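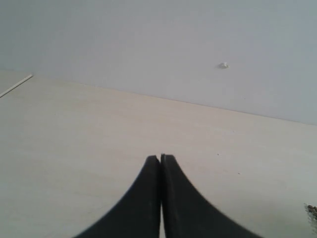

July 3, 2024

Evening, at the kitchen table

I slept badly and woke before the alarm, so I used the time for my English chapter. The novel from the library in Karnotstead is harder than the last one. I wrote 32 new words in the notebook and I am sure that I will forget half of them. "Threshold" I like very much. "Thorough" I cannot say even now, after Imelda repeated it for me three times on the telephone.

At noon I walked to the allotment with Lucero. The beans have climbed over the top of the sticks and the slugs have eaten the second row of lettuce. Kwabena gave us a bag of gooseberries over the fence, and he told us to cook them with less sugar than we think. We thought too much sugar, of course. The jam is very sweet and it has not set well. Five jars.

A letter came from my aunt Yaneth. She writes that the roof is repaired and that the bill was 3,079, when the man had promised 3,000. She is angry about the 79 and has no word of complaint for the rest. I read this part two times and laughed alone in the corridor.

Tomorrow I must pay the water, return the big pot to Imelda and answer my aunt before I lose the courage for a long letter. In August she wants to visit. I must ask Lucero if we can borrow the folding bed.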